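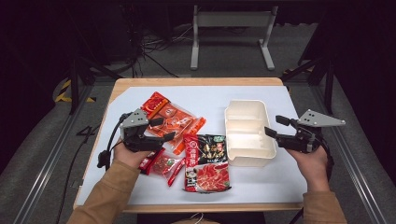
Kustosen Project: Interim Report on Packing and Tidying Tasks

Submitted to: Sethi Fund, Applied Automation Program
Prepared by: Areeba Sial, with Danish Lashari and Tariq Arain
Date: 7 June 2023

Scope of this period

The grant asks whether a two-armed machine can take over small packing and put-away chores in a grocery back room or a home kitchen, at a standard a shop manager would accept. This report covers demonstration recording, the first trained controllers, and bench trials on the Sonden arm pair. Navigation, shelf restocking and anything involving open food are outside the period.

Work on the put-away task began with packaged hot pot ingredients. The group was chosen by Babar Jafri from the stock list supplied by Flostano, our retail partner. It mixes stiff bags, glossy film and packs with smaller items sealed inside, and these behave differently when pinched. The task is to pick up a package from a white tabletop and place it in a plastic tray, with the second hand available to steady or clear.

Demonstration recording

The plan called for 300 usable demonstrations. We have 346. All were performed by a person holding a gripper in each hand, so the recorded finger motion is the motion the arms are later asked to reproduce. Sessions run at one table. The cables are still routed across the floor behind it, and we intend to move them overhead before the next block.

Three points from recording affect the results below.

Operators use the two hands unevenly. One hand tends to pick while the other waits near the tray, and the waiting hand drifts. The drift does no harm in a demonstration, but the trained controller copies it and sometimes bumps the tray wall.

Approach angle varies by operator more than by package. Lashari comes in low and almost flat, Arain from above. Mixed together, the two styles produced a controller that hesitated halfway between them. Training on either style alone removed most of the hesitation.

Start positions were too tidy in the early sessions. From the middle of the block onward we let packages overlap, which is closer to how a delivery looks when it is emptied onto a counter.

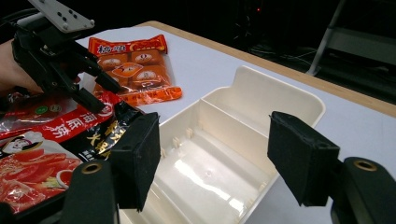

Figure 2. Gripper open at the divided tray, with a second gripper over the food packages.

Bench trials

Each controller was run on 5 starting layouts, repeated in the same order, with Arain resetting the table by hand. A run counted as complete only if the package ended inside the tray, undamaged, without anyone touching the equipment.

Single bags on a clear table are handled acceptably. The arms close on the body of the bag, lift, and release over the tray. Placement is rougher than a person's and the bag often comes to rest leaning on a wall. Flostano's store staff reviewed the recordings and considered this fine for stock that will be handled again, but poor for anything a customer sees.

Overlapping packages remain a problem. When one bag lies partly on another, the controller takes hold of both edges and drags the lower one along. A person slides a finger under the top item first. That motion is present in the demonstrations, but it is short and is being averaged out in training. We are weighting those segments more heavily in the current run.

Clear and shiny film causes errors of a different kind. Under the ceiling lights, a highlight on the wrapper is sometimes treated as the edge of the package and the fingers close too early. Dimming the lights reduced the fault. We do not regard that as a solution, as a store cannot be asked to do it.

The divided tray was harder than a plain one. With compartments, the fingers have to fit between the walls as well as the package, and the padded fingers are wide for the space. Narrower pads are on order. The padding itself is worth keeping – bare fingers slipped on glossy film in early tests.

Speed is well short of a person's in every condition. We have not tried to improve it and would advise against quoting times from this stage.

Assessment against the grant question

For a cleared surface, one package at a time and a plain tray, the machine can do the chore today with someone nearby to deal with faults. For a counter as it is usually found, it cannot. The gap is mostly in separating items before the grasp; the lift and the release cause few of the recorded faults. Aqeel Minhas, who leads the store side at Flostano, has asked whether staff could spread the items out by hand first. It would work, but spreading is a large part of the labor the task was meant to save.

Costs are within the approved budget. The only variance is a second set of cables, bought after a connector failed on the left gripper.
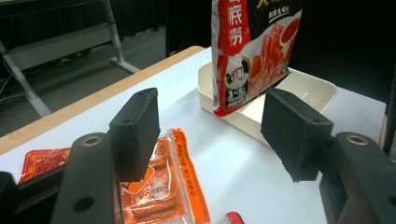 Work planned through August

1. Retrain on the full set with the separating motions weighted up, and repeat the same layouts so the results can be compared directly.

2. Fit the narrower finger pads and rerun the divided tray condition only.

3. Record more demonstrations with film-wrapped packages under mixed lighting, including a lamp placed low to one side.

4. Agree on a written handling standard with Flostano. The present rule covers damage and final position but says nothing about which way up a package should end.

5. Move the arm pair to the Flostano back room for a supervised trial, provided item 1 shows a clear improvement on overlapping packages. If it does not, we propose keeping the trial at the bench and will write to the program office before committing travel funds.

Decision requested

We ask the fund to approve moving the unspent travel allowance into equipment, to cover the finger pads and one spare gripper. The back room trial would then draw on the second-stage travel line. A revised budget sheet is attached separately. Questions on the figures should go to Areeba Sial, and questions on the store trial to Aqeel Minhas.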